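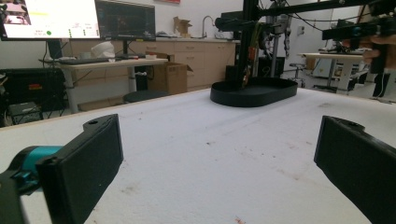
Room Use and Clutter: Final Report
Nizar Haddad and Randi Viklund
Advisor: Nusrat Siddiqui

1. The problem

Our course asked us to pick a workspace and study how people share it. We picked our own lab, which saved on bus fare. The question was why a room with 63 square meters of floor has so little of it left to stand on.

We began in September by asking users of the room what they would throw out. Every one of them named something belonging to someone else. Ziad Geagea wanted the cardboard boxes gone. Lama Karam defended the boxes and wanted Ziad's cables gone. We wrote both down.

2. The table

The worktable with the white foam board on it gets the most use, and it shows. The board is scuffed and marked, mostly near the middle. We tried a kitchen sponge and then a pencil eraser. The eraser did better on the gray smudges, and we now own a very dirty eraser. 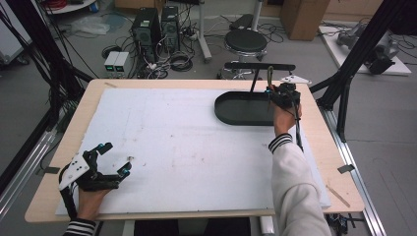
The board leaves a strip of bare wood along the front, and we had hoped people would use it for pens and notebooks. They put coffee there. After the second spill we moved drinks to the windowsill, a rule that has been followed by both authors of this report.

3. The floor

Cables were the hardest part. The computer towers stand on the floor, so their cables live there too, and every plan we drew to move them needed a longer cable. We labeled 111 cable ends with masking tape. Two labels say "unknown," in Randi's handwriting, and we stand by them.

4. What we would change

A shelf for the towers would free more floor than anything else we looked at. Our budget of 100 dollars did not stretch to one, as most of it had gone on tape and hooks. The full survey answers are in Appendix B, with the insults removed.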